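Why does fruit go brown?
Kids' Corner — Kitchen Science

Have you ever taken two bites of an apple, got distracted by the dog, and come back to find it looking like an old boot? Me too! When I was seven I was sure my apple had gone rusty. I told my whole class in Brelavville about it, and my teacher, Mr Hamann, laughed and said I was closer than I thought.

So let's talk about it. Grab a snack first if you like. I'll wait.

What's going on inside an apple

An apple is made of tiny, tiny rooms called cells. They're so small you need a microscope to see them properly. Inside each cell, different bits and pieces are kept apart, a bit like how you keep your socks in one drawer and your undies in another.

One of those bits is called an enzyme (say it EN-zime). Enzymes are little helpers that make changes happen quickly. As long as the apple is whole, this helper is shut away in its own spot and can't get up to much.

Then along you come with your teeth! Crunch. Lots of cells burst open, everything spills out and mixes together, and air gets in. The air has oxygen in it, the same stuff you're breathing in right now. The enzyme uses the oxygen to change some of the apple's natural chemicals, and after a few more steps you get a brown colour called melanin. You've got melanin too. It's one of the things that gives your skin and hair their colour (yours is made in a different way from the apple's, but it belongs to the same big family).

And rust? Rust happens when iron meets oxygen and water. There isn't a nail hiding in your apple, so it's a different thing, but oxygen is in on both of them. That's what Mr Hamann meant.
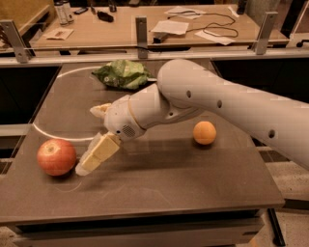
Why don't oranges do it?

My friend Giang asked me this and I had to go and look it up. You can peel an orange, pull it into pieces, leave it on a plate for the whole of a movie, and it'll still be orange. It might get a bit dry and leathery on the outside but it won't turn that boot colour.

The big reason is that oranges are sour and full of vitamin C. Sour things are what scientists call acids. The enzyme that does the browning works very badly when there's lots of acid around — think of trying to do your homework with your little brother playing the recorder in your ear. Vitamin C helps in another way as well. It undoes the first part of the change before the brown colour gets a chance to form.

Lemons are even better at this, and that's why grown-ups squeeze lemon juice over a fruit salad.

What about bananas?

Bananas are funny. They go brown on the outside without anybody biting them! As a banana gets riper, its cells start to break down all by themselves, and the enzyme and the oxygen get together under the skin. Bananas also give off a gas called ethylene (ETH-uh-leen) that tells fruit to ripen. You can't see it. If you pop a hard green avocado in a paper bag with a ripe banana, it'll usually be ready sooner.

Cold makes banana skins go dark too. I put a bunch in the fridge once and thought I'd wrecked them, but they were perfectly yummy inside.

Try it yourself

Ask a grown-up to cut an apple into slices for you. Put the slices on four saucers.

Leave the first lot plain.
Brush the second lot with lemon juice.
Cover the third lot with cold water.
Put the last lot in the fridge.

Have a guess at which will go brownest and write it down before you start (no cheating!). Then check them every ten minutes for an hour and draw what you see. Coloured pencils are good for this. My neighbour Châu tried it with pear as well, and then with potato, and her mum had to ask for the chopping board back.

Can I still eat it?

Yes! If your apple has only gone brown because you cut it a little while ago, it's fine to eat. It might taste a tiny bit different. If it's fuzzy, slimy or smells bad, put it in the compost and get yourself another one.

Next time: why do onions make us cry? Khôi is bringing the swimming goggles.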